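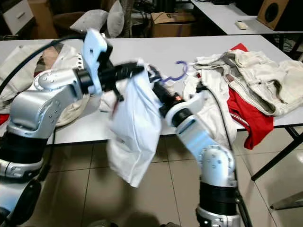

Dos brazos robóticos sostienen una prenda blanca sobre una mesa.

Capítulo 13
Aprender a preguntar en el aula

¿Qué hace un alumno cuando no entiende algo? Muchas veces, callar. Baja la vista, copia lo que hay en la pizarra y confía en que la explicación se aclare sola más adelante. Este capítulo trata de ese silencio y de lo mucho (¡muchísimo!) que puede cambiar una clase cuando los alumnos empiezan a formular sus propias preguntas.

Partiremos de un caso que nos entusiasma. En la escuela de Bivarero, el profesor Akihiko Hattori dedicó los primeros 16 minutos de cada clase de ciencias a que sus 30 estudiantes escribieran dudas sobre el tema del día, sin contestarlas todavía. Al principio salían preguntas muy cerradas, de las que se resuelven con un sí o un no. En diciembre el cuaderno común reunía ya 41 preguntas abiertas, y varias de ellas dieron pie a proyectos que el propio Hattori no había previsto. ¡Una incluso acabó cambiando el orden del temario!

Al leer el caso, fíjate en cómo reacciona el docente ante una pregunta torpe o repetida. Ahí se juega buena parte del clima del aula, y volveremos sobre ello en el apartado dedicado a la retroalimentación, donde compararemos su manera de trabajar con la del instituto Plostitmont.

Al terminar el capítulo podrás:
Distinguir entre preguntas de comprobación, de aclaración y de indagación.
Diseñar una rutina breve de preguntas para tu propia materia.
Valorar las preguntas de tus alumnos sin convertirlas en una calificación más.

Términos clave: pregunta abierta, tiempo de espera, indagación guiada, cuaderno común.

Antes de empezar
Recuerda una pregunta que te quedaste con ganas de hacer cuando eras estudiante. Escríbela tal como la habrías dicho entonces y guárdala, que la retomarás en la actividad final.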